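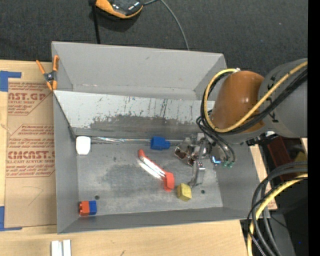 Can a robot clean your room yet?

Short answer – not really. Sort of. Bits of it.

Think about picking up toys. You see a block, your hand goes out, you grab it, in the box it goes. Took you a second. You were probably thinking about lunch.

Now a robot. First it has to find the block. It gets a picture from a camera, but a picture is just lots of colored dots, and the robot has to work out which dots are block and which dots are floor. Then where the block is. Then which way it's turned. Then it has to move its arm there and stop in the right place. Then squeeze. Too hard and things break, too soft and they drop.

That's one block!

Why bins are tricky

A lot of robot practice happens with a bin and a few small things in it. Looks easy. Try this at home: put some toys in a box and pick them up with two spoons, one in each hand. No fingers allowed. Go for something in the corner. See? The wall is in the way. Your spoons bump it.

Robot grippers have the same trouble. A yellow cube out on the open floor of the bin, fine, the metal fingers can get down beside it. A white block tucked in the corner, much harder. And metal bins are shiny. A bright streak of light on the floor can look like a thing when it's only a reflection. People hardly notice. A robot's camera might get mixed up.

Shapes matter too. A cube has flat sides, nice to pinch. A long thing with a round tip and a bent end – where would you grab it? The middle? The fat end? You just know. The robot has to learn.

How does it learn?

Practice, same as you with a bike. Try, miss, try again. Yavuz Gökçe works on robot arms at a small workshop called Trenen and he told us one of his arms tried 1,000 grabs before anybody let it near a new toy. It never gets bored. It does get stuck alot, he said.

Sometimes a person helps by moving the arm for it, so it can copy. Sometimes it practices in a kind of video game first and then tries the real thing. The real thing is always messier.

OK so what CAN machines do?

Washing clothes. Yes, for years and years. But you still put the clothes in. And somebody still matches the socks.

Vacuuming. Yes, flat floors. Stairs, no. Cords, uh oh.

Stores and factories. Some of it. Robots move boxes around in big warehouses, and they're good when everything is the same size and in the same spot. Mix it all up and they slow right down.

Folding a T-shirt. Some robots can, slowly. Cloth flops. It's a different shape every time you touch it.

Tidying your whole bedroom, with the half sandwich under the bed and the puzzle with 151 pieces. No. Not yet.

Will it happen?

Nesrin Ersoy, who also builds arms, thinks simple picking up will come first and folding later. Yavuz thinks the other way around. They've got a bet on, loser buys ice cream in June.

Words to know

Gripper – the robot's hand. Often just two or three fingers, sometimes a suction cup.
Arm – the part that moves the gripper to the right spot.
Bin – a box with no lid.
Grasp – a way of holding something. There's good ones and bad ones.

Try it yourself

You need a box, 3 small toys, two spoons and a friend with a timer. Close one eye to make it harder. Write down how many times you drop somthing. Then try with the toys squashed into one corner and see what changes.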